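Drarbridge Woven Storage Basket: six months on

September 26, 2025 | Posted by the Trerent Home Notes editor

I bought this basket in March, when our hall shelf had finally disappeared under post, dog leads and single gloves. I'd been putting it off for ages – I already own far too many baskets – but my last one had started shedding bits all over the carpet, so off I went to the Drarbridge website.

It comes in three sizes and I went for the middle one, the long shallow shape. It cost me 58 pounds with delivery, and yes, I did wince. You can get something similar at the market for a third of that. The cheap one I had before lasted a winter though, and this one still looks as it did when I unpacked it, apart from a tea splash on one end that was entirely my doing.

What I like most is the rim. It's smooth all the way round and hasn't snagged a single jumper, and I've carried it up and down the stairs on my hip most days. It holds its shape when it's full too. I've had around 300 seed packets in it, then a week's worth of ironing, then bread rolls for a birthday lunch (lined with a tea towel, I'm not a monster!).

Moans? The gaps in the weave let crumbs through, so you'll be wiping underneath. There are no handles on this size, which seems mean at the price. And the Prarkudix liner they try to sell you alongside it is too short by a good thumb's width – I sent mine back and had the refund within days.

Would I buy it again? I would, probably in the sale. Four stars from me, and I'd have given it the fifth for a pair of handles. 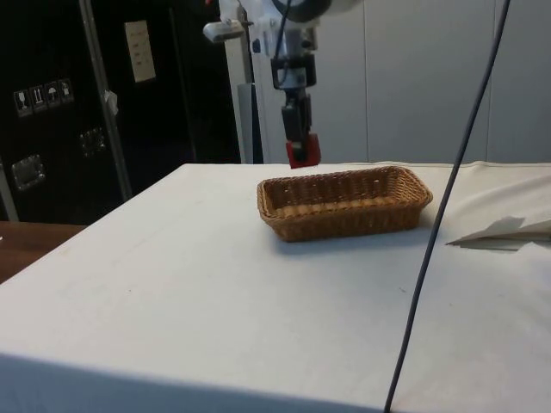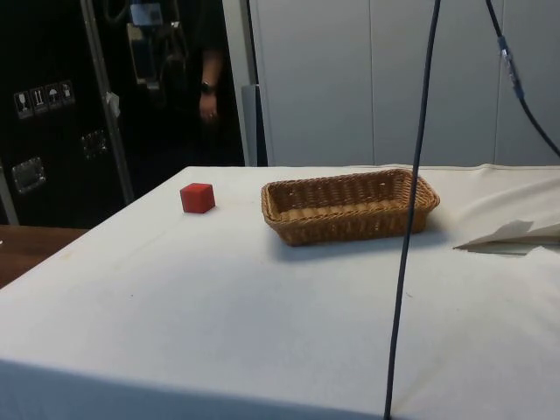

A rectangular wicker basket on a white cloth, in both photos.

Recent reviews
Won folding airer: a winter of wet towels
Trerent bread bin, large
Shoe racks for narrow halls

Contact us | © 2025 Trerent Home Notes | Back to top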